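Vorträge > Gründung und Finanzierung > Sprechernotizen

Folie 3: Trarach, Startphase

Gründung in Dalport mit Eigenmitteln, keine Bank beteiligt. Erstes Produkt: Kevura, Abrechnungssoftware für Kleinbetriebe. Preis anfangs zu niedrig angesetzt. 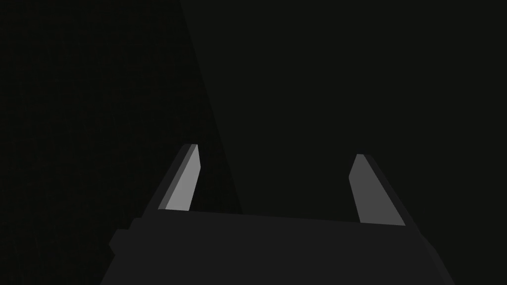
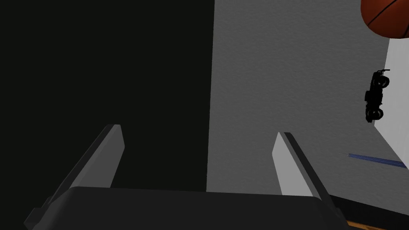

Adeel Lashari wandte nach dem Probevortrag ein, der Preis sei zweitrangig gewesen, entscheidend sei die lange Zahlungsfrist der Kunden. Punkt aufnehmen, vor den Zahlen nennen.

Zahlen: 2.269 Testkonten, davon 1.000 zahlend. Liquidität im Dezember für fünf Wochen. Danach Einstieg von Sokol, Auszahlung in drei Tranchen.

Überleitung an Severin Grabner (Vertragsklauseln).

Weitere Vorträge
Beteiligungsverträge lesen
Liquiditätsplanung im ersten Jahr
Preismodelle für Abosoftware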